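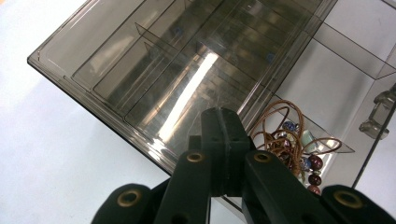 사무실 및 탕비실 분기 안전점검표
Stikia 관리동 2층 / 6월 점검분

표시 방법: 양호, 보완, 불량. 보완과 불량은 의견란을 반드시 적을 것. 해당 설비가 없으면 '해당 없음'으로 적고 빈칸으로 두지 않는다.

1. 출입구와 통로

1-1 비상구 앞 적치물 없음: 보완
의견: 동쪽 비상구 옆에 복사용지 상자가 쌓여 있었음. 점검 중 창고로 옮김. 납품 기사에게 하역 위치를 다시 안내할 것.

1-2 비상구 문이 안에서 열쇠 없이 열림: 양호

1-3 유도등 점등: 불량
의견: 회의실 복도 끝 유도등이 점검 버튼을 눌러도 켜지지 않음. 배터리 교체 요청 접수함. 지난 분기에도 같은 등이 보완으로 적혀 있음.

1-4 바닥 걸림 요소: 보완
의견: Benar실 입구 카펫 타일 모서리가 들떠 있음. 임시로 테이프를 붙였으나 오래 가지 않을 것으로 보임.

2. 전기

2-1 멀티탭 문어발 연결 없음: 불량
의견: 창가 자리에서 멀티탭에 멀티탭을 이어 씀. 4구 제품 하나를 빼고 벽면 콘센트로 옮겨 꽂음.

2-2 개인 전열기 사용: 보완
의견: 책상 밑에 발난로 있음. 정격 2000W 이하라도 멀티탭 연결은 금지. 사용자에게 구두로 알림.

2-3 분전반 앞 공간 확보: 양호
의견: 바닥의 노란 선은 많이 지워짐. 다음 도색 때 함께 처리.

2-4 누전차단기 시험 버튼: 양호
의견: 오전 7시, 업무 시작 전에 실시. 전산 담당에게 미리 알리고 할 것.

3. 소방

3-1 소화기 압력계 녹색 범위: 양호

3-2 소화기 위치 표지: 보완
의견: Dunmore실 소화기가 화분 뒤에 있어 표지가 가려짐. 화분을 치웠음.

3-3 감지기 덮개나 이물 없음: 양호

3-4 방화문 닫힘 상태: 불량
의견: 계단실 방화문에 고임목을 끼워 열어 둠. 고임목 회수. 환기가 필요하면 관리실에 창문 개방을 요청하도록 공지할 것. 문이 끝까지 닫히지 않고 조금 남는데 도어클로저 조정이 필요함.

4. 탕비실

4-1 냉장고 뒤 먼지와 전선 눌림: 보완
의견: 플러그가 냉장고 뒤판에 눌려 있음. 냉장고를 앞으로 조금 당겨 둠.

4-2 전자레인지 주변 가연물: 양호

4-3 정수기 누수: 양호
의견: 필터 교체 스티커의 글씨가 번져 날짜를 읽을 수 없음. Terkine 쪽에 교체 이력 요청.

4-4 싱크대 하부장 세제 보관: 보완
의견: 락스와 산성 세정제가 같은 칸에 있음. 칸을 나눠 보관하고 이름표를 붙일 것. 빈 음료병에 덜어 쓰는 것은 금지.

5. 수납과 가구

5-1 높은 선반의 무거운 물건: 보완
의견: 캐비닛 위 서류 상자를 아래로 내릴 것. 의자를 밟고 올라가지 말고 발판 사용.

5-2 칼, 가위, 송곳 보관: 양호
의견: 커터 날은 접은 상태로 칸막이 정리함에 넣는다. 부러진 날은 폐날통에만 버린다.

5-3 서랍이 끝까지 닫힘: 양호

5-4 높은 책장 벽 고정: 해당 없음

6. 응급용품

6-1 구급함 위치를 직원이 알고 있음: 양호

6-2 유효기간 지난 품목: 불량
의견: 소독약 기한 지남, 폐기함. 밴드 100매입 한 통과 소독약을 함께 신청.

6-3 비상연락망 최신본 게시: 보완
의견: 퇴사자 번호가 남아 있음. 총무팀에서 수정본을 받아 교체할 것.

종합 의견
방화문과 유도등은 다음 분기까지 미루지 말고 수리가 끝나는 대로 재점검한다. 나머지 보완 항목은 이달 말까지 조치 결과를 이 점검표 뒷면에 적는다. 점검표 원본은 관리실 파일철에 보관하고 사본은 탕비실 게시판에 붙인다.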